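# Snack packets: the tray, the table and the May order
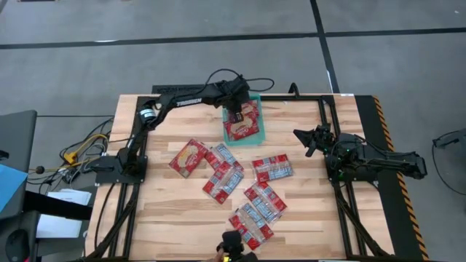

**Rennie House Social Club – Kitchen and Stores**

Red packets on the butcher-block table, with a couple already in the teal tray, will be a familiar sight to anyone who has done a stores shift this spring. A few members have asked how the snack trays are put together and why their favourites come and go, so this month's item covers that, along with some changes to the order.

The packets come to us in mixed cartons. We used to leave the cartons open on the shelf and let people help themselves, which meant that the crackers went first and the bottom layer was crushed by the end of the week. Since the winter we have been opening each carton on the table, spreading the packets out flat and filling the trays from there. It takes a little longer, but you can see what you have and pick out anything split or out of date before it goes through to the lounge.

## Filling a tray

The teal trays are shallow, so please lay the packets flat and keep them below the rim. Standing them on end looks tidy for five minutes and then the whole row slides over when someone takes one from the middle. Put the front of the packet facing up. Several members have told us they can't make out the small print on the back, and the picture on the front is the quickest way to tell one kind from another.

Mix the kinds if you have them. If there is only one kind left, fill the tray with that and make a note on the stores sheet. Don't open a second carton just to get a better mix – that is how we ended up with three half-empty cartons in February, all of the same thing.

Check the date on each packet as you pick it up. Anything with less than a week to run goes in the basket by the tea urn, where it is free to whoever wants it. Split packets go in the bin, even if the split is small.

## Prices and the tin

Packets from the trays are still 52p each. The honesty tin took in 277 pounds over the last quarter, a little up on the one before, and it covered the cost of the stock. There is no plan to change the price before the summer. If you only have a note, please ask at the desk for change and leave the tin as it is. We had one evening when the float was taken out by mistake and it took a while to sort out.

## The table

The wooden top was oiled in March and has come up well. Please wipe it with a damp cloth only. The lemon spray under the sink is for the worktops and leaves a sticky patch on bare wood. Hot mugs should go on a mat, and wet trays should be dried before they are put down, as a ring on that surface is very hard to get out.

Cutting open cartons on the table is also not allowed any more. Use the floor or the trolley. There is a safety knife on a hook inside the stores cupboard door and it should go back there afterwards.

## The May order

Our usual supplier, Olemance, is changing its carton sizes from May. The new cartons are larger and won't fit on the top shelf, so the paper towels will move up there and the snacks will come down to the middle. Labels have been done. The squash and the long-life milk stay where they are.

Seung-woo Cheon is putting the order together and would like to hear from anyone with a request, above all for plain crackers or anything without nuts. He can't promise every kind, and we have to take full cartons, so something only one person eats is unlikely to get in. Write it on the sheet by the cupboard, with your name, or leave a message on extension 2763.

We also need two more people for the Thursday stores shift. It is an hour at most, mostly checking dates and filling trays, and the kettle is usually on.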